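## 3. Planning the Equipment Purchase

The test task in this study is small: a robot arm has to handle lettered cubes on and next to a flat tan piece that serves as the target area. We picked it before we picked any hardware. The Puvden lab had one budget line for equipment and no room for a second order in the same year, so the task was run in simulation first and the purchase list was written from those runs. Figure 1 gives two rendered views of the task with the gripper open. 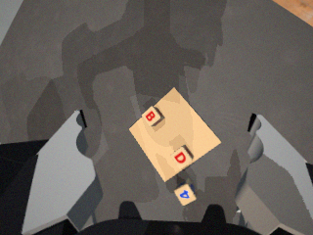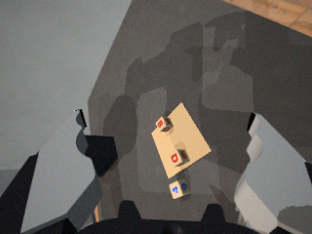
**Figure 1.** Simulated views from the gripper side. In both, two cubes are on the tan piece and a third is off it, on the gray surface.

A reviewer of the first draft wrote that a simulator will always make the cheapest arm look good enough, and that the money saved on the arm tends to come back as repair bills and lost weeks. The same reviewer asked us to show what the plan would have looked like without any simulated runs. We have tried to answer both points in the rest of this section.

### 3.1 What the simulation was used for

We used the simulator to settle three purchasing questions: how wide the gripper has to open, how far the arm has to reach, and whether a camera mounted near the gripper can see enough of the work area. It was not used to estimate wear, noise, or service life. Those were taken from supplier documents and from our own records on older machines.

Camera placement took the most time. With the camera close to the fingers, the arm throws its shadow over the surface under it, and the fingers take up a good part of the view on both sides. A lab that buys the arm first and the camera later may find that the mount it needs does not fit the wrist. We therefore put the arm, gripper, camera, and mount on a single order and asked each supplier to quote for the full set.

We ran 141 simulated trials for the purchase plan. In 83 of them the cube ended up inside the target area with no correction. The remaining trials were sorted by cause. Most of the failures came from poor cube position estimates, and few came from the limits of the arm. This moved money in the plan away from a longer arm and toward a better camera and lighting.

### 3.2 Quotes and selection

Quotes were requested from Rutero and Skindar. Both offered an arm that met the reach requirement. The Rutero set had the lower purchase price but left out installation, and spare fingers were sold only in full kits. The Skindar set cost more at the start and included a service visit each year. Over the planned life of the project the two totals were close enough that price alone did not decide the matter.

Delivery did. Rutero could ship in August, ahead of the teaching term, and Skindar could not give a firm date. We chose the Rutero arm and bought two spare finger kits with it. Lighting came from Ruotsalainen as a separate item, paid from the room budget.

### 3.3 The plan without simulation

To answer the reviewer, we went back to the list drawn up before the trials began. It had a longer arm, a basic camera, and no lighting at all. Its total was slightly lower than the final one. Judging by the failure causes above, we would expect that list to have led to a second camera order within the first year, outside the budget line.

The reviewer's concern about repair costs is fair and remains open. Two years of repair money are set aside in the plan, based on what older arms in the lab have needed. Whether this is enough for a lighter and cheaper model cannot be judged from simulated trials, and the reserve will be checked against actual repair invoices when the first year of use is over.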